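搬到 Rimier 第二年，终于鼓起勇气去旁听了一次镇议会。本来只想坐后排听听我们那条街修不修，结果听了一晚上的狗公园，回来睡不着，慢慢写给大家看，想到哪儿说到哪儿。

1/
先交代一下背景。镇东头 Vernari 路尽头有块空地，以前是苗圃，荒了好几年，草比我膝盖还高。去年十一月有邻居联名，想把它围起来给狗跑。联名信上有55个签名，我家那位也签了，我当时在外地，没赶上，到现在还有点遗憾。

2/
会是晚上开的，我到的时候停车场已经满了，只好停到 Hinrichs 面包房后面，顺便买了个肉桂卷（很大，吃不完，包起来带进会场，整晚都闻着那个味儿，旁边的阿姨看了我好几眼，后来分了她一半）。

3/
前面的议程很长，有排水沟，有图书馆周末开放时间，还有一个关于路灯颜色的讨论，说偏黄好还是偏白好，讲得特别认真。我以前总觉得这种会枯燥，坐进去才发现挺有意思的，每件小事背后都有人操心了很久。

4/
轮到狗公园，登记发言的有13个人，每人三分钟。第一位是个养两条老猎犬的大叔，稿子写在信封背面，念到一半手抖，停下来喝水，全场都安安静静等他。我特别喜欢那一刻，说不上为什么。

5/
反对的意见也要说，我觉得人家讲得有道理。住在空地隔壁的一对夫妻担心早上吵，他们家小孩还小，睡得浅。还有一位担心停车，说那条路本来就窄，冬天铲雪车进去都费劲。没有人吼，也没有人打断，大家都是低着头听。

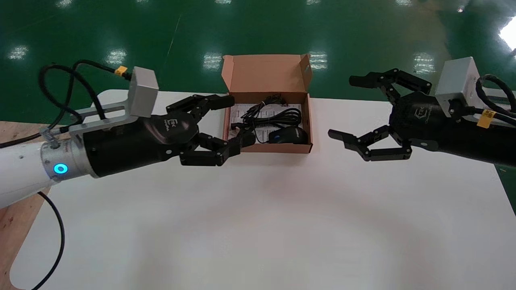
桌上一只打开的纸盒，两只机械手

6/
然后说到钱，这部分我听得最仔细。围栏加两道门，再加一个饮水点，镇里估的是28000。工程那边的意思是可以分两期，先围栏后引水，第一年让大家自己带水壶。有人问饮水点能不能做成大狗小狗两个高度，回答是可以研究。“可以研究”这四个字当晚我大概听了一辈子的量，哈哈。

7/
再说名字。草案里写的是 Turner 草场，是苗圃从前的叫法，老住户都这么喊。也有人想叫得活泼一点，提了几个，其中一个谐音梗我不忍心写出来。最后议长说名字先放一放，下次再说，台下有人明显松了一口气。

8/
表决之前还改了一处：开放时间从原来的早上六点改成七点，算是照顾隔壁那家睡得浅的小朋友。提这个修改的恰恰是联名的邻居之一，我坐在后面心里热乎乎的，觉得住在这里挺好的。

9/
结果是5票赞成，2票反对，第一期通过。鼓掌的人不少，那对夫妻也留到了最后，散会的时候有人过去跟他们握手，几个人在门口站着聊了好一阵。我出去取车的时候他们还没聊完。

10/
给想去旁听的朋友一点小经验：议程提前会贴在镇公所门口，网站上也有，不过网站那版有时候慢半拍；想发言要在开会前到前台填一张黄色的小卡片，开始以后就不收了；会场冷气很足，带件外套。肉桂卷可以带，别掉渣就行。

11/
对了，有朋友私信问大型犬和小型犬会不会分区。草案里写了分，中间隔一道矮栏，具体多高我没记下来，笔记那一页被我沾上糖霜了，对不起！下次会上应该会有图纸，我到时候去看清楚了再补在这条下面。

12/
至于我们那条街修不修……排在议程最后一项，太晚了，顺延到下个月。所以我还得再去一次，有同去的邻居可以喊我，我车上还能坐三个人，狗也行，只要不晕车。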